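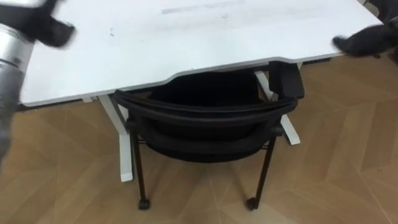
I've sat through a fair few country sales at Futstead and I don't think I've ever heard the room go as quiet as it did for lot 38. It was a little silver christening mug, dented on one side, with a worn set of initials under the handle, and the printed guide price was a very modest £20. I'd had half a mind to bid on it myself!

Well, so much for that. Two phone bidders went at it from the off, a chap by the door joined in, and the hammer came down at £3000. There was a proper round of applause (and a bit of a groan from the row behind me, where I suspect someone else had been hoping for a bargain).
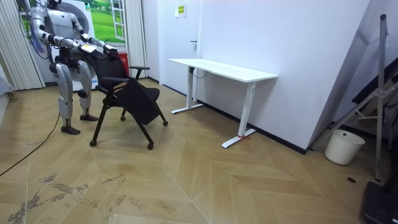 The mug came from a house clearance in Tadlow, tucked in a box with napkin rings and odd teaspoons. Tamara Stasiv, who catalogued the sale, told me she'd spent a whole evening on the maker's mark and finally matched it to the Pavliuk workshop, a small family business whose pieces hardly ever come up. "I'd hoped it might reach a few hundred," she said. "I had to check the screen twice."

It's off to a private collector now, and I'm told it will be cleaned but the dent is staying put, which I'm glad about.

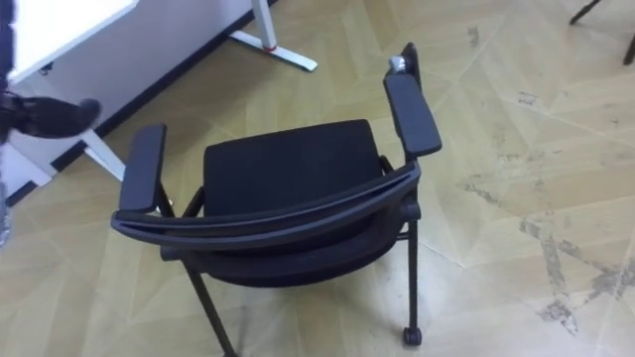
Elsewhere in the sale, a Jultberg mantel clock was a bit of a let-down and went unsold, though I gather there's been an offer since. Ten lots of Victorian jet did nicely, and I came home with a cracked jug that I'm very pleased with. The next silver and jewellery sale is in January, and Tamara is taking entries for it from now on, dented or otherwise.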